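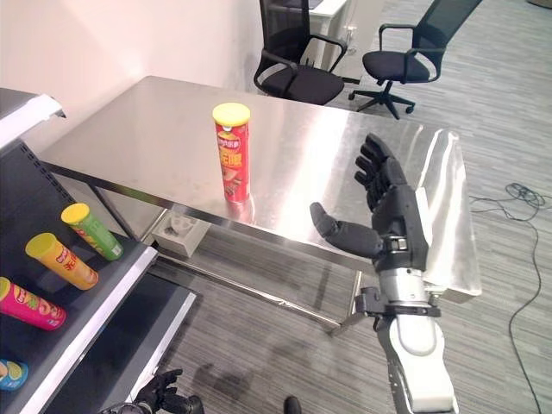
FOR IMMEDIATE RELEASE
November 4, 2023

Flurketti to Open Second Grocery Store on Luton Avenue

Flurketti, the family-owned international grocery, will open its second store in February at 3618 Luton Avenue, in the space last used by Dabbas Furniture. The new store will carry packaged snacks, noodles, tea, sauces, baking mixes and frozen foods from Asia, the Middle East and Eastern Europe. It will also take over all of the company's phone and online pickup orders.

Flurketti has run its first store on Callia Street for 17 years. That store will stay open with the same hours and the same staff. The fresh produce and the deli counter will remain there, and the shelf space now used for pickup orders will go to a larger spice section.

"We ran out of room on Callia Street a long time ago," said Widad Rawashdeh, owner of Flurketti. "Customers ask us for a brand of chips or a certain bread mix, and we have to tell them it's in a carton in the back and come back tomorrow. At Luton Avenue we can put it out where people can find it."

The lease was signed this summer. Work on the building includes new wiring, a walk-in freezer, a wider front door and a ramp from the parking lot. The old loading door on the alley side will be kept for deliveries, which will be limited to mornings at the request of the neighbors.
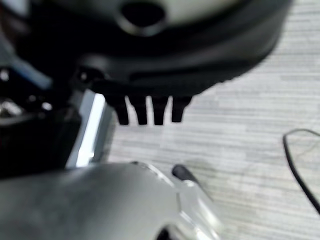
Store manager Sandra Staniforth, who has worked at the Callia Street location since it opened, will move to Luton Avenue to run the new store. She is in charge of the layout and the opening order. Flurketti plans to hire 12 people for the new location, including cashiers, stockers and two assistant managers. Applications can be picked up at the Callia Street register. Bakery or grocery experience is helpful but not required, and staff who speak a second language will be paid an extra hourly amount.

"I want the aisles arranged by what you're cooking," Staniforth said. "At the old store everything is by country, and you end up walking past rice four times. We'll still mark the country on the shelf tag for people who shop that way."

Shelf tags at the new store will show the product name in English along with the name printed on the package, and will list common allergens. Staff have been writing the tags by hand from supplier sheets and expect to have more than 1000 of them ready by opening day. Customers who spot a mistake on a tag are asked to bring it to the register so it can be fixed the same day.
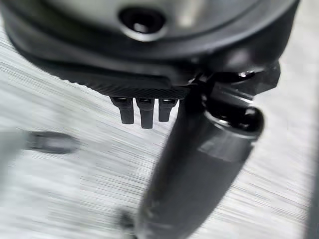
Will prices be the same at both stores?

Prices on packaged goods will match at Callia Street and Luton Avenue, including weekly specials. Frozen items may differ, as the new store will buy them from a separate supplier.

Gift cards and punch cards issued at Callia Street will be good at either location. Returns of unopened goods will also be accepted at both stores with a receipt. Customers with standing pickup orders will get a phone call in January to choose a new pickup time, and any order that has not been moved by then will be held at Callia Street through the end of February.

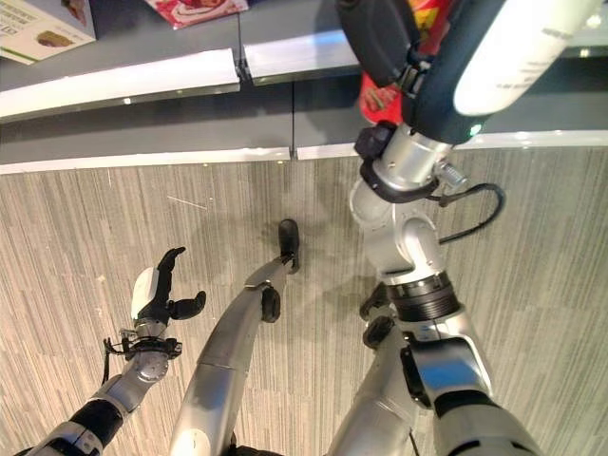

Flurketti is still taking product suggestions for the Luton Avenue store. A notebook is kept next to the register on Callia Street, and suggestions can be written in any language. Small food producers who would like shelf space should bring a sample, a price list and a copy of their food license to Staniforth on any weekday afternoon before closing.

An opening date and store hours will be announced in January. Parking will be free in the lot behind the building, with additional street parking on Luton Avenue.

About Flurketti
Flurketti is an independent grocery selling imported and local foods. It is owned by Widad Rawashdeh and her family.

Media contact:
Sandra Staniforth, Flurketti, Callia Street store

###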